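Arm lets go of the spoon halfway through stirring

Posted in Workshop Builds by bepari_bench, 2023-06-28

I'm teaching a secondhand arm to stir a pot in our shared shop. It picks the spoon up fine and then, somewhere in the second lap, the handle slowly turns in the fingers until it's stirring nothing with great confidence. Grip force is already at 111 on a scale I don't fully understand. Do I crank it up or buy different fingers?

tudine
More force. Mine runs at max and has only broken one spoon.

Nomum Pete's Garage
Don't crank it. Two flat fingertips on a slim handle make a hinge, and squeezing harder gives you a tighter hinge. Wrap the handle in self-fusing silicone tape, 12 turns or so, until it's fat enough to fill the pads. Then slow down the corners of your path, which is where soup fights back.

Also look at where you grab.
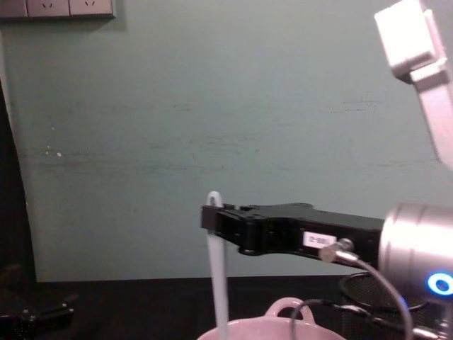

Pinching near the top gives the pot a long lever to argue with. Come down the shaft as far as the rim allows and leave enough slack in the cable that it doesn't tug at the far side of the circle. I lost a weekend to that one — the log showed 589 slip warnings and I blamed the spoon for all of them.

pulach_4000
Have you tried stirring it yourself? Takes a minute. Following anyway, mine does the same with a ladle.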